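Weltport Tonight returns from its winter break on 1 January 2023 with a new host and a shorter running time. Tuncay Yüksel, who wrote for the show for two seasons before moving in front of the camera, takes over the desk for the full run.

The new format drops the house band and the opening monologue. Each episode will start with the first guest already seated, followed by a viewer mail segment and a short comedy piece filmed outside the studio. Yüksel told the Ralludero entertainment page that the monologue was the part of the old show he enjoyed writing least.

"By the time we taped it, everyone had read the same jokes online," he said. "I would like to get to the people on the couch."

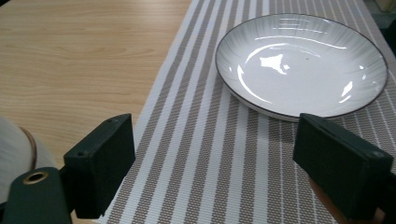 Viewer mail was a small feature last season and drew most of the show's online clips. Guests read out complaints sent in about their own work, then call one of the writers back on air. The best known of these was the call between the sitcom duo Akgül and a retired bus driver who had disliked every episode of their show and could name all of them.

The season has six regular episodes and a clip special at the end of January. Tapings take place at the Londanmont studio, where doors open at 7 p.m. Tickets are free, with a limit of two per household, and must be requested through the show's website. Guests under 16 will not be admitted.

Complaints for the mail segment can be sent through the same site. Keep them under a page and include a phone number if you are willing to be called. Letters that arrive after taping will be held for the clip special.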